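Vasis: household rooms and stored things
README, August 2021

Vasis is a set of pictures of ordinary rooms with things left standing in them - chairs, small tables, bags, tubs, and the clutter that collects along a wall. It was put together by Laurinda Barros for the Loureiro home storage project.

Contents
The set holds 2,555 pictures from 107 rooms, sorted into 6 folders by type of room. Each folder has a plain text list giving the file name, the room number and the main items of furniture.

Labels
Furniture is named by everyday type: folding chair, side table, shelf, stool. Bags are labelled by material where it is clear (paper, cloth, plastic). Large plastic items are labelled "tub" whatever their use. Anything too blurred to name goes under "clutter" and has no further label. Small things on the floor are labelled by colour only.

Known problems
Folding chairs seen from behind were labelled "chair, other" in version 1. This was put right in version 2. Items partly hidden by furniture may still be missing from the lists - please report them with the room number.

Use
Free for teaching and research. Please name Vasis and the version used.

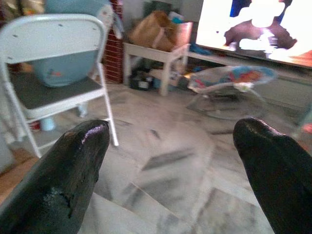
White folding chair and pale blue tub, with a paper bag on the side table.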